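What Did Kids Do All Day in the Middle Ages?

by Brian Sang

Say you were born in England 600 years ago. No school bus. No cereal. What did you do all day?

Babies first. Most got wrapped up snug in strips of linen, head to toe almost. It's called swaddling. Grown-ups thought it helped arms and legs grow straight. Then into the cradle, near the fire. Not too near!

Toddlers got into trouble, same as now. How do we know? Old court papers. They tell us about kids falling in ponds, chasing ducks, knocking over pots. Sad sometimes, but really useful to historians.
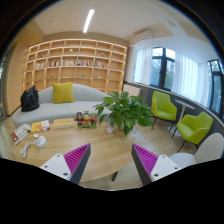

Reading time: 2 minutes

Then work. Yes, work. By six or seven you had jobs -- scaring birds off the seeds, fetching water, minding the baby. Girls learned to spin thread. Boys and girls both watched the geese. Geese bite, by the way.

But there was play too. Lots. Spinning tops, balls, dolls made of cloth or wood. Some tiny metal knights on horses have been dug out of the river mud in London. Somebody dropped those and was probaly very upset.

School? For a few. Mostly boys, mostly in towns. Lessons in Latin, and the teacher could hit you with a stick. Paper cost a lot so you might scratch your letters on a wax tablet, then rub it smooth and start agian.

What about dinner? Bread. Thick soup called pottage, with peas or beans or whatever was growing. Weak ale to drink, even for kids. Honey if you were lucky.

And around 12 or 14, some left home to learn a trade. Baker, shoemaker, weaver. You lived with your master's family for years, and that was your new house.

Words to know
Swaddling: wrapping a baby tightly in cloth
Pottage: thick soup or stew
Apprentice: a young person learning a trade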